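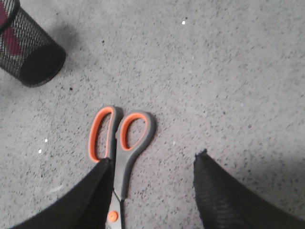 Atelier de remise en état de Bellerau
Rapport d'avancement à l'attention de Despina Vrettos, fonds Mondier
8 mars 2023
Rédaction : Annick Simard, responsable d'atelier

Où nous en sommes

Le bras du poste 2 range des fournitures de bureau depuis le début de l'hiver. Le dossier de financement parlait d'un « flux de tri assisté » ; à l'atelier, on dit « le bras », et quand il se trompe on dit autre chose que je ne reproduirai pas dans un document destiné à Mondier.

Pour mémoire, Bellerau reçoit des fournitures usagées de bureaux qui déménagent ou qui ferment. Nous trions, nettoyons, réparons ce qui peut l'être et recomposons des lots pour les écoles. Le tri est la partie la plus répétitive du travail, et c'est celle que la subvention vise à alléger.

Sur la période, le poste 2 a traité 3 723 objets, dont 1 569 sans aucune intervention humaine entre la prise et la dépose. Le reste a demandé un coup de main, qui va du simple redressement d'une règle à la reprise complète du lot. L'objectif intermédiaire de la convention n'est donc pas atteint. Je préfère l'écrire dans la première page, où Mme Vrettos le cherchera de toute façon.

Les ciseaux

Le bras s'en sort bien avec les agrafeuses, les perforatrices et tout ce qui a le bon goût d'être épais. Les ciseaux posés à plat restent notre point faible. La pince doit descendre ouverte, un doigt de chaque côté, puis se refermer sur une pièce mince dont les anneaux sont larges et les lames étroites. Si elle descend un peu trop d'un côté, un doigt vient se poser sur les poignées et pousse la paire au lieu de la saisir. On obtient alors une petite promenade de ciseaux sur le plan de travail, très paisible à regarder, et qui ne produit rien.

Elias Awwad, notre technicien, a repris deux fois le réglage de l'approche. La prise au niveau de l'articulation donne de meilleurs résultats que la prise par les anneaux, à condition que les ciseaux soient fermés. Ouverts, ils repartent au tri manuel. Cumholm, qui nous a fourni la pince, propose des doigts plus fins ; le devis est en annexe et je ne demande pas de rallonge pour l'instant.

Autre difficulté, moins attendue : le plan de travail. Son motif moucheté plaît à tout le monde sauf au logiciel, qui s'est obstiné pendant plusieurs semaines à vouloir ramasser des mouchetures. Il fait encore de temps en temps une tentative sur une miette blanche. Un coup de chiffon en début de poste règle l'essentiel, et c'est ainsi que nous avons ajouté le chiffon à la procédure d'exploitation d'un équipement de pointe.

Ce qui change pour l'équipe

La convention demande de documenter les effets sur les personnes. Voici ce que je peux en dire.

Wilma Dalgleish triait à la main et surveille maintenant le poste 2. Elle a moins mal aux poignets en fin de journée. Elle s'ennuie en revanche davantage, et elle l'a dit clairement en entretien : regarder une machine faire lentement ce que l'on faisait vite n'est pas un métier. Nous avons donc modifié l'organisation. La surveillance se fait par demi-journées, et l'autre moitié du temps se passe à l'affûtage et à la réparation. Wilma a appris à resserrer les pivots et à refaire un tranchant, et les ciseaux qui sortent de ses mains coupent mieux que les miens.

Polyxeni Zacharopoulos a pris en charge le journal des reprises. Chaque fois que quelqu'un remet un objet d'aplomb, il le note, avec la cause. L'exercice a été reçu avec un enthousiasme mesuré. Il a tout de même montré que beaucoup de reprises venaient de notre façon de vider les bacs en vrac, et très peu de la pince elle-même. Nous étalons désormais les objets avant le passage du bras. Cela nous reprend une partie du temps gagné, ce que je signale par honnêteté comptable.

Aucun poste n'a été supprimé. La question a été posée dès la première réunion, et elle revient à chaque fois que le bras réussit une belle série. J'ai répondu par écrit, la note est affichée près du vestiaire, et l'engagement court jusqu'à la fin de la convention. L'équipe aimerait savoir ce qui se passe après. Moi aussi.

Le bruit, que nous redoutions, est supportable. Le signal d'arrêt l'est moins : trois notes montantes, que plusieurs d'entre nous fredonnent chez eux. Elias cherche comment le remplacer dans les menus.

Suite prévue d'ici juin

Passer à 80 % d'objets déposés sans reprise, hors ciseaux ouverts et hors élastiques. Les élastiques sont abandonnés, et personne dans l'atelier n'a demandé de minute de silence.

Tester la nouvelle version du logiciel Xenos sur une copie du poste, et pas sur le poste en production comme la dernière fois.

Former 3 personnes de plus à la surveillance, pour que les demi-journées tournent vraiment et que Wilma puisse prendre ses congés.

Budget

Les dépenses suivent le prévisionnel, à l'exception de la ligne « formation », sous-consommée parce qu'Elias a formé les collègues lui-même entre deux réglages. Je propose de reporter le solde sur l'outillage d'affûtage. Le tableau détaillé est joint, et j'attends l'accord de Mondier avant de passer commande.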